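About Flullano

Home Builds Thursday nights About Get in touch

Who we are

Flullano is a shared workshop in Verkedberg. Six of us pay the rent. One room, two benches, a drill press older than most of the members, and a fast computer we all chipped in for. We build robot stuff that ought to work in a normal house, on a normal person's money. Mostly kitchen jobs. Picking up, putting back, not crushing things.

Started in Harish Rathore's garage as a way to use up a box of motors. Then the garage got cold (January) and the neighbors got tired of the noise, so we found the room. Been here since.

What we're working on

The main build right now is called Kanaujia. It's the software side of a tabletop tidy-up helper: arm, two-finger gripper, a table full of junk, put the junk where it goes. We do all of it in simulation first. Cheaper, and you can run it while you eat. The simulated arm is a Franka, the homemade one on the bench is a lot humbler, and most of the code is meant to run on either. 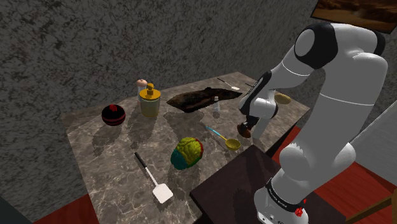 Grasping small round things took most of the winter. The fingers close, the thing squirts out sideways, you change the friction number, now it sticks like glue and won't let go. Harish rewrote the contact settings 3 times. We keep a log of every run, 628 in there so far, and the notes column is worth reading just for the swearing. Small things are still harder then big ones. Ladles have their own problems, mostly the handle swinging round and knocking whatever is next to it.

Rules we settled on for test tables:

Messy on purpose. A neat row of blocks teaches you nothing about a kitchen.
Mix hard shapes with easy ones. Long handles, lids, floppy cloth, something with folds.
Same objects, more than one viewpoint. Code that only works from one side isn't done.
Save the scene file before you touch anything. Please. We mean it.

The other build is Tradora, the real arm. Printed links, hobby motors, plywood base clamped to the bench. Elbow is on its second redesign. Shoulder is fine, don't touch the shoulder. It can lift an empty mug and we're working on a full one. Wiring is a mess and will be for a while. When a routine behaves in Kanaujia it gets tried on Tradora, slow speed, one person with a hand on the stop button the whole time.

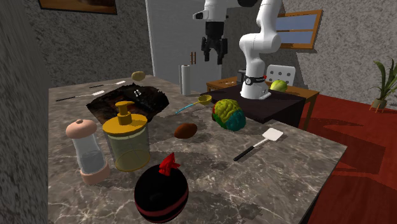
Kanaujia test table in simulation, with the ladle, brain model and spatula on the counter and the gripper overhead.

How we run

Open bench is Thursday, doors at 6, lights out whenever the last person gives up. Members have a key and come when they like. Dues are $60 a month, covers rent, power, filament and the coffee. Bring your own laptop. Tools stay in the room, the good calipers stay in the drawer.

No experience needed but you should like fixing things more than once. We've had a baker, two nurses, a guy who restores accordions. If you can solder, great. If you can't, someone will show you, and the first few joints will be ugly, fine.

Safety glasses at the drill press. Long hair tied back. Nobody runs the real arm alone.

What we don't do

We don't sell kits. We don't take repair jobs, sorry, people keep asking about vacuums. Not a school either, though Harish does a beginner evening when enough people sign up. Check the Thursday nights page for that, it gets updated when one of us remembers.

Code and parts lists are free to use. Ask if the parts list makes no sense, it's probaly out of date.

Find us

Back of the old print building, Verkedberg, green door, up the ramp. Bell doesn't work so knock hard. Parking on the street after 6.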